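4.3 Rezensionen und Leselisten aus Skirnska in das Vovuvum-Regal übernehmen

Dieser Abschnitt beschreibt den Import vorhandener Buchbesprechungen in das Leseverzeichnis Vovuvum. Voraussetzung ist ein eingerichtetes Konto mit Schreibrechten (Abschnitt 2.1).

1. In Skirnska das Menü »Meine Bücher« öffnen und »Export« wählen.
2. Als Format »Textdatei, Semikolon« einstellen. Das Format »Tabelle« überträgt keine Bandnummern.
3. Datei lokal speichern. Den Dateinamen nicht ändern.
4. In Vovuvum unter »Regal > Import« die Datei auswählen.
5. Feldzuordnung prüfen. »Reihe« und »Band« müssen getrennten Spalten zugewiesen sein.
6. Mit »Vorschau« die ersten Einträge kontrollieren, danach »Übernehmen« betätigen.

Hinweis: Pro Durchgang werden höchstens 600 Titel verarbeitet. Größere Bestände vor dem Import teilen. Ein Testbestand mit 1248 Titeln benötigt demnach drei Durchgänge.

Achtung: Ein zweiter Import derselben Datei überschreibt nachträglich bearbeitete Rezensionstexte. Vorher eine Sicherung unter »Regal > Sichern« anlegen.

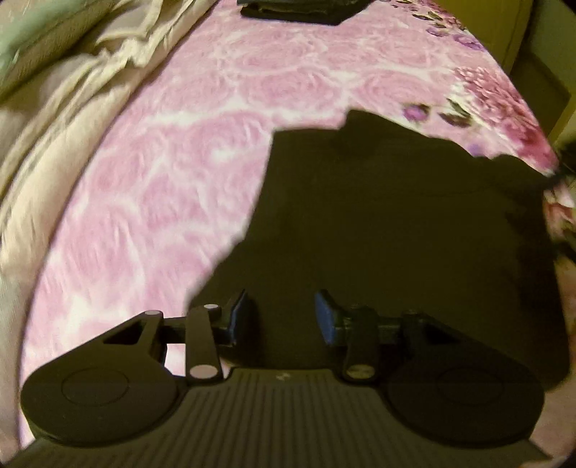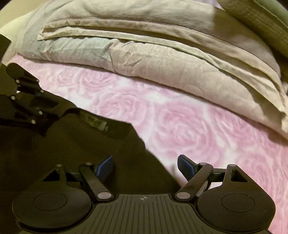
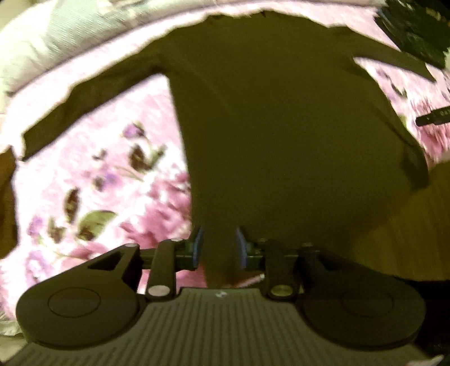
Wie werden Bände einer Krimireihe sortiert, wenn Original und Übersetzung unterschiedlich nummeriert sind?

Maßgeblich ist das Feld »Band«. Es übernimmt die Nummer der erfassten Ausgabe. Soll nach der Originalfolge sortiert werden, ist unter »Reihe > Optionen« der Eintrag »Originalzählung« zu aktivieren und die abweichende Nummer von Hand einzutragen.

4.3.1 Bewertungen umrechnen

Skirnska speichert Bewertungen in halben Schritten, Vovuvum in ganzen.

1. Unter »Import > Bewertung« die Rundungsregel festlegen (auf, ab, keine).
2. Bei »keine« bleibt das Bewertungsfeld leer, der Rezensionstext wird vollständig übernommen.
3. Abgebrochene Bücher erhalten den Status »nicht beendet«. Sie gehen nicht in den Durchschnitt der Reihe ein.

Hinweis: Kurzrezensionen mit mehr als 156 Zeichen werden in der Listenansicht gekürzt. In der Einzelansicht erscheint der volle Text.

Kommentare

lesezeichen_k: Schritt 5 bitte deutlicher. Bei mir stand die Bandnummer im Titel und alle Reihen waren durcheinander.

Dalgleish-Leserin: Lässt sich die Rundung nach dem Import noch ändern? Habe »ab« gewählt und jetzt sehen alle meine Thriller schlechter aus, als ich sie fand.

papierstau: @Dalgleish-Leserin nur über die Sicherung zurück, dann neu importieren.

Weitere Abschnitte

4.2 Titel von Hand erfassen
4.4 Export nach Clalelley
4.5 Doppelte Ausgaben zusammenführen
5.1 Spoilerwarnungen setzen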